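Section 4: Finding a Home for Your Clunden Base Unit

By now you should have the Clunden base unit out of its carton, the two Mosto room sensors paired (both lights steady green), and the little bag of screws put somewhere you'll remember. If a sensor is still blinking, please go back to Section 3 and finish there first. It saves a good deal of walking up and down stairs later, and we say that from experience.

This section covers choosing a spot for the base unit and the sensors. Take your time over it. Most of the calls we get about jumpy temperature readings come down to placement, and an extra half hour now is usually well spent. You'll want a pencil, a tape measure, a step stool and the paper template from the back of the quick start sheet.

4.1 Before you pick a wall

1. Walk through the house with the base unit in your hand, switched on and running from its battery. The signal bars on the display refresh every 40 seconds, so pause in each room and give them a chance to settle before you move on.

2. Make a note of any room where you see fewer than two bars. Thick chimney walls, big mirrors and foil-backed insulation are the usual suspects, and sometimes a move of a foot or two is all it takes.

3. Keep the base unit out of direct sun and well away from radiators, lamps, televisions and the tops of refrigerators. A hallway or a living room wall at about chest height suits most homes very nicely.

4. Check that the power cord will reach an outlet without crossing a doorway. If it won't, the longer Tlapale cord (part 803) fits the same socket on the back and can be ordered separately.

CAUTION: Never drill into a wall directly above or below an outlet or a light switch. Wires very often run straight up and down from these. If you're not sure what's behind the wall, ask an electrician before you start.

4.2 Rooms under the roof

Attic rooms are lovely to work or sleep in, but they do ask a little more of a climate system. They warm up fast on a bright August afternoon and lose that heat again after dark, and the air near the ridge can be a good deal warmer than the air at your knees. A skylight adds to the swing. For all these reasons we suggest giving an attic room a sensor of its own — please don't let it share one with the floor below.

1. Choose an upright wall for the sensor. A sloped ceiling is part of the roof and will pull the reading up or down with the weather outside.

2. Stay clear of posts, shelves and the space behind a desk, where air tends to sit still.
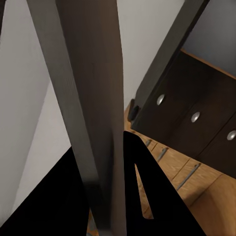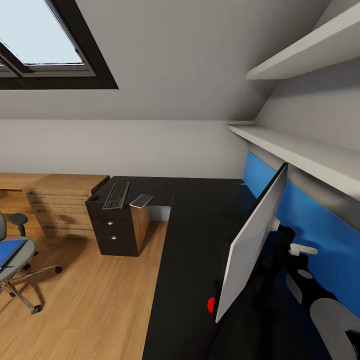
3. Watch where the sunlight lands. Patches of sun from a skylight travel a surprising distance over a day, so look in on the room in the morning, at noon and again late in the afternoon before you mark the wall.

4. Hold the paper template against the wall, level it, and mark the two holes in pencil. If you'd like to try the spot for a few days first (a very sensible idea), use the adhesive strips from the bag of screws and leave the drilling for later.

5. Press and hold the button on the sensor until it beeps twice. On the base unit, choose Rooms, then Add, then Attic. The Attic setting takes readings more often than the others, so expect to change those batteries a little sooner.

Note: Adhesive strips hold best on smooth, clean paint. Wipe the wall with a dry cloth and press firmly for a full minute. They don't care much for wallpaper, or for paint that's less than two weeks old.

4.3 Checking your readings

1. Leave everything alone overnight. The numbers wander for the first few hours and it's best not to chase them.

2. In the morning, compare each sensor with an ordinary thermometer placed beside it. A difference of one or two degrees is normal.

3. If the difference is larger, open Rooms, pick the sensor and choose Adjust. Use the arrows to match the thermometer, then press Save.

4. If the display shows code 174, the base unit has lost touch with a sensor. Move the two closer together and wait for the bars to return. Should the code come back, try a Hisemari signal extender halfway between them, following the steps in Section 7.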